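Vorcombe Bench Arm Starter Bundle: what you get, what it costs you in time, and how I'd plan the buy

Updated 29/03/2018

Hi, I'm Borislav Ivanov and I look after the small-arm side of the shop here at Vorcombe. I get the same emails every week from people who want a robot arm for a greenhouse bench, a plant lab or a classroom, and who have a budget form due before they've picked anything. So I've made this page longer than our usual ones. Grab a coffee!

The bundle is built around the Dinsa arm, the tabletop one. You get the arm, the two-finger gripper, a clamp plate, a power supply, the stop button on its own cable, and a seat of Fandside, the simulator we sell alongside it. You don't get a table, and you don't get a camera. I'd love to throw in a camera, but everybody wants a different one and I got tired of taking them back.

Reach is 70 centimeters from the middle of the base. Please measure your bench before you order (measure it with the stuff on it, too). The clamp plate wants a flat edge it can grab, and if your bench has a lip or a rounded front, ask me for the bolt-down plate instead. Same price, and I keep both on the shelf.

Now, my one big piece of advice, and I'm aware it costs me sales in the short run: start with Fandside and buy the arm second. We'll split the bundle for you and hold the price on the hardware until the end of September. Build your bench in the simulator, put your own objects on it, try the camera in a few spots, and find out whether the job you've got in mind even fits the arm. Plants are a great test because they're such awkward things. A pot is easy to think about, and then there are the leaves.

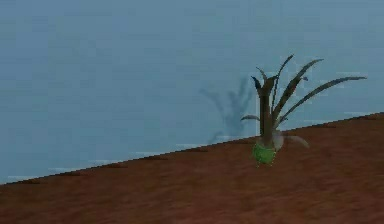 With a spiky plant you've got two choices, really. You come in low and take the pot, or you come from above and deal with whatever's fanning out up there. Low is nearly always my pick, but a leaf that droops down next to the pot is right where a finger wants to go, so you end up planning your approach from the other side. That can mean turning the whole arm base, and that can mean a different clamp position, and I'd much prefer you learned that on a screen than after you've drilled four holes in a nice bench.

Lighting is worth an afternoon as well. Move the lamp in the simulator and watch what the shadows do on the wall behind. If your vision setup works by picking out dark shapes on a plain background, a soft shadow next to a plant can give it fits! Some customers end up adding a cheap second lamp to their budget after trying this, and a lamp is a very small line on the form.

A word about the simulator's looks. Fandside runs on an ordinary office laptop, and the pictures are on the soft side when you use the fast setting. Edges get a bit rough. I leave it on fast for planning and I'm perfectly happy. There's a slower setting if you need cleaner pictures for training a vision model, but then you'll want a proper graphics card, so put that in the budget too.

OK, budgeting. The things people forget, going by my inbox:

Spare finger pads. They wear. The set is order code 312 and I'd get two sets with the arm so you're not paying shipping later.

Somebody's time. Arsalan Arain, who does our setup calls, asks for one full day with the person who'll be running the arm day to day. Please don't book the day with the person who signs the form and then hand over a notebook.

Space around the bench. The Detdale guard panels are sold separately and they stick out past the arm's reach, so you want a clear 77 centimeters from the base on every open side. Your safety person may ask for more, and what they say goes.

Software renewal. The Fandside seat is good for a year, then it's a yearly fee. The hardware doesn't stop working if you let the seat lapse, you just lose the simulator and the updates.

Lead time on the full bundle is 4 weeks. Simulator seats go out by email, usually the same day if you order before lunch. If you need a written quote for purchasing, use the quote button and put your bench size and the heaviest thing you want to lift in the notes box. For potted plants, weigh one right after watering and give me that number.

Returns: unopened hardware comes back for a full refund within thirty days, opened hardware comes back for store credit. Software seats can be moved to another person at your place as often as you like, just drop me a line and I'll switch the name over.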